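Sofa (the long soft seat, and how it got that way)

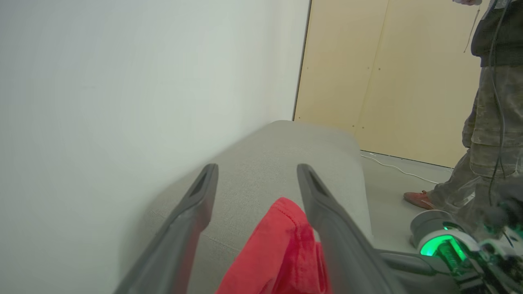 I've been writing entries for this home encyclopedia for a good while now, and the sofa is the one I kept putting off. It's a big subject! A sofa is a seat with a back and usually arms, padded and covered, made to hold two or more people. That's the short version, and you could stop reading there and get by fine at most dinner parties.

The word

"Sofa" comes to English by way of French or Italian, from the Arabic "suffa," a raised bench or platform spread with rugs and cushions. English speakers were using it for the piece of furniture by the early 1700s. "Couch" is older and comes from the French verb for lying down, "coucher," so strictly speaking you sit on a sofa and lie on a couch. I have never met a household that keeps to this. In the US most of us say couch, the stores say sofa, and my grandmother said davenport until the day she moved out of her house (that one started as a Massachusetts company's name and spread all over the Midwest). Canadians of a certain age say chesterfield. "Settee" tends to mean something smaller and more upright, though in parts of Britain it covers the whole family.

Before springs

Early padded seats were stuffed with whatever was on hand: straw, wool, feathers, dried moss. Horsehair turned out to be the good stuff, being curly and springy and slow to go flat, and fine upholsterers still use it. Webbing was nailed across the bottom of the seat, the stuffing was packed on top, and a cloth was stretched over that and stitched down hard along the front edge so it wouldn't slump. I took apart an old settee once to see how this was done and spent the next week finding tacks with my feet.

Coil springs came into furniture in the first half of the 1800s and changed the shape of the thing. Seats had to get deeper to make room for them. You see a lot of fat, buttoned Victorian sofas for that reason, and the buttons have a job too, holding the stuffing in place so it doesn't slide down inside the back.

What's inside a modern one

Most sofas now have a frame of hardwood, softwood, plywood or some mix of them. Kiln-dried hardwood is what people tell you to look for, and I agree, though a well-made plywood frame can last for decades. For the seat you'll usually find one of these:

Eight-way hand-tied coils, where each spring is knotted to its neighbors and the frame with twine. Expensive and lovely to sit on.

Sinuous springs, the flat zigzag kind that run front to back. By far the most common, and perfectly decent if there are enough of them.

Webbing, either woven or elastic, which is lighter and lets the sofa have a slimmer profile. It does stretch over time.

On top goes foam, sometimes wrapped in polyester fiber or down. Foam is sold by density and by firmness and these are two different numbers, which the salesperson may or may not know. Density tells you how long it will last. Firmness tells you how it feels on the day you buy it.

Fabric and rub counts

Upholstery cloth gets tested for wear by rubbing it over and over on a machine until it starts to fail. In North America the usual test is the Wyzenbeek, counted in double rubs, and in Europe it's the Martindale. The two numbers don't convert neatly, so please don't try. I own swatches of a flat weave called Numel and a nubbly one called Gremance, and I can tell you that the nubbly one collects cat hair like it's being paid to. Tight, smooth weaves are easier to live with. Velvet is tougher than it looks! Linen is every bit as wrinkly as it looks.

Getting it through the door

Measure first. Measure the doorway, the hall, the turn at the top of the stairs and the elevator if you have one. A sofa that stands 80 inches long can often go through on its end if the ceiling allows, and then you hook it around the door frame, back first. Mathematicians have a puzzle on this very subject, the moving sofa problem, posed in 1966, which asks for the biggest flat shape that can be slid around a right-angled corner in a hallway. I find it comforting that clever people get stuck there too. Legs usually unscrew, and it's worth checking before you start lifting.

See also: Daybed; Loveseat; Ottoman; Slipcover; Webbing

Filed under: Furniture | Seating | Upholstery | Words from Arabic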